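Field notes > Visits > Labs and workshops
Reading time: 9 minutes

An afternoon at Memen: planning, perception and a long queue of test runs

I went to the Memen open day in December because our own group is about to replace its motion planning code, and I wanted to see how another team handles it. Memen has two floors of an old printing works in Immont. The hardware is downstairs and the software people are upstairs. The tour started at 1 p.m. and was supposed to last two hours. It ran closer to three.

There were 10 of us in my group, mostly from small companies plus two graduate students. We signed in, got a badge and a paper cup of coffee, and went straight up. I had expected to start with the hardware, but they wanted us to see the planning stack first while everyone was still paying attention.

The planner is called Sheehan. It takes a goal for the gripper, a model of the arm, and whatever the perception side believes is in the room, and it produces a path. The search itself is a fairly ordinary sampling planner. Most of the work over the last year has gone into what happens before and after the search. Before it, Sheehan throws out goals the arm can't reach, which used to eat a lot of planning time. After it, a separate pass shortens and smooths the path and checks it again for collisions. They showed us a case where the smoothing pass had cut a corner through a shelf bracket. The second check caught it and handed back the rougher path.

I asked how long they let it run. The default budget is 100 milliseconds for the first path, and then it keeps improving the path until the controller asks for it. If there is no path by then, the arm holds its position and the planner gets a second, longer try. Somebody else asked about moving obstacles. They replan at a fixed rate and slow the arm down when the predicted clearance gets small. They were open about this being the weakest part, and said people walking through the cell still cause more stops than they would like.

The perception talk was shorter. Objects come in as point clouds from depth cameras, get split into clusters, and are matched to known shapes where there is a match. Anything unmatched is wrapped in a padded hull and treated as solid. The padding is a setting, and it was the most argued-about number of the afternoon. If it is too large, the arm refuses to reach into a crowded shelf. If it is too small, it brushes things. They now set it per object class, with a wider margin for glass and for anything transparent, where the depth readings have holes in them.

Their tooling was the part I took the most notes on. Every run, simulated or real, writes the same kind of log, and a viewer called Erkness plays it back. You can scrub through time, turn the collision shapes on and off, and see which version of the world the planner was using at each moment. That last item sounds small. At our place we have spent whole days on bugs that came down to the planner working from a map half a second old, and we had no screen that showed it. In Erkness it is a colored strip along the bottom of the window.

Each code change goes through a nightly batch of 79 simulated test scenes. A scene passes if the arm reaches its goal with no contact and inside the time limit. Failures are grouped by cause, so in the morning you see "goal unreachable" or "collision after smoothing" and can open the log directly. On the day we visited, 9 were marked failing, and most of those were from a branch that changed the joint limits.

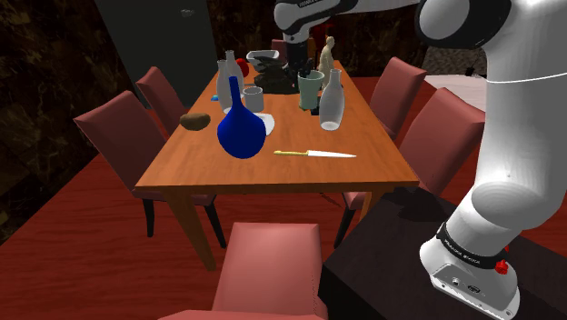
Simulation scenes are where Memen has put a lot of its effort, and I think it shows. Their older ones were a bare table with a few boxes, and the planner got very good at boxes. The newer ones are laid out like rooms in a house. In the one I looked at longest, the arm is on its own dark stand beside a dining table, with red upholstered chairs all the way around and the wrist reaching in over the tabletop. A blue vase with a long narrow neck stands near the front, with a yellow-handled knife lying in front of it and bottles and cups farther back. I can see why a layout like that is harder on a planner than boxes. The neck of a vase takes up very little space, but a padded hull around the whole vase blocks a good deal more, and the chair backs matter as soon as the elbow swings wide.

After that we went downstairs for the hardware. Two arms were running pick tests and a third was switched off with its covers removed. The controller runs on a separate machine from the planner and will bring the arm to a stop by itself if messages quit arriving. They pulled the network cable to show us. The arm slowed and stopped with no jerk that I could see — one of the students asked them to do it again, and they did.

A few practical points for anyone going next time. Parking behind the building is tight, and the side street is easier. The stairs are steep, but there is a freight elevator if you ask at the desk. Laptops are fine upstairs and not allowed in the hardware area. Questions at the end were cut short when the next group came in, so ask yours during the talks.

I left with a page of settings to compare against ours and a promise of a trial copy of the viewer. We plan to try it on our own logs first, which will mean writing a converter.

Related
Notes from a warehouse controls workshop
Choosing a collision checker for a small arm
What we log on every run, and for how long
Visit report: a depth camera calibration lab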